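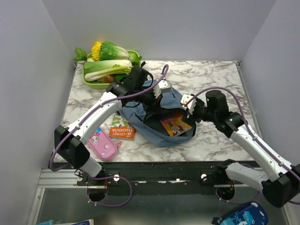
Blue bag, toy vegetables, marble-look top. Gallery one of the bag pages.

I've been meaning to put up a proper page about bags and the stuff that goes in them, and in July I finally sat down and did it! If you've been reading for a while you know I have a weakness for soft bags. I like the kind that flop over when you let go of them (my husband calls them pancakes) and I will defend them to anybody. There's also a tray of play vegetables up at the top, and I got sidetracked by those too, so this page wanders a bit.

The vegetables first. The napa cabbage is my favorite, lying right across the top of its light green tray, with a long bok choy stretched out in front. I grew up with a play kitchen that had one tomato and a fried egg in it, so a toy bok choy feels like pure luxury to me. I keep telling my sister that her kids need a cabbage. She bought them the Dreretti market set instead, 16 pieces and not a leafy green among them, and I'm still a little sore about it.

The other thing I love is how a fabric bag looks when it's waiting to be filled, all crumpled with its mouth partly spread. A stiff bag never looks that friendly. You do have to hold it open with one hand while you pack with the other, I'll give the stiff-bag people that much, and if you're loading something long like a bok choy you really want a helper.

On to the backpack, which comes in the color I'd pick for everything if I were allowed. Slate blue! It goes with jeans, it goes with a raincoat, and it hides pencil smudges better than the pale gray one I carried all through college. This one has dark zipper edges, broad folds across the upper half and a blue-gray shoulder strap off to the left, with a pink pencil case lying just below it. I have a similar shape at home from Odholm (the old one, before they changed the straps) and it has been through the wash more times than the label would like. I turn mine inside out first and shake the crumbs over the sink, then hang it upside down by the bottom seam to dry. It takes forever, but the folds come out softer. 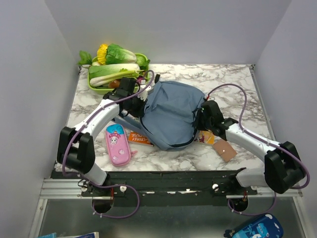

The pencil case

Okay, this is the one I really wanted to show you. Pink hard shell, rounded corners, a magenta mushroom cap with spots in white, light blue and yellow, and right under that a white cartoon cat on a round pink medallion. My daughter would have traded me for it in second grade. I'm fond of the little white rabbit-like figure down by the lower end, and the zipper pull is pink too, with a metal fitting.

I always went for hard cases over the floppy kind (I know, after everything I just said about bags). Colored pencils get rattled around so much in a backpack, and a shell keeps the points off the sandwich.
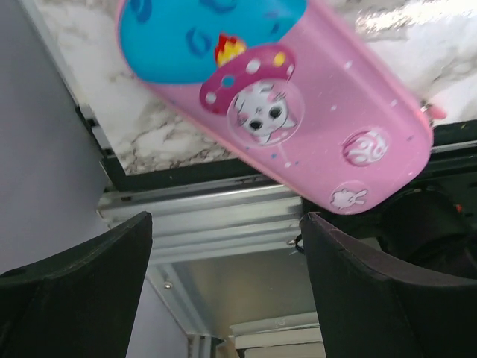
Beat Frei wrote in to disagree with me about hard cases, saying they eat up too much room in a soft backpack and that a plain cloth roll holds 14 pencils and squashes down flat beside the books. I've never owned a roll, so I've put one on my list, and I'll add it to the next gallery once it has some pencils in it.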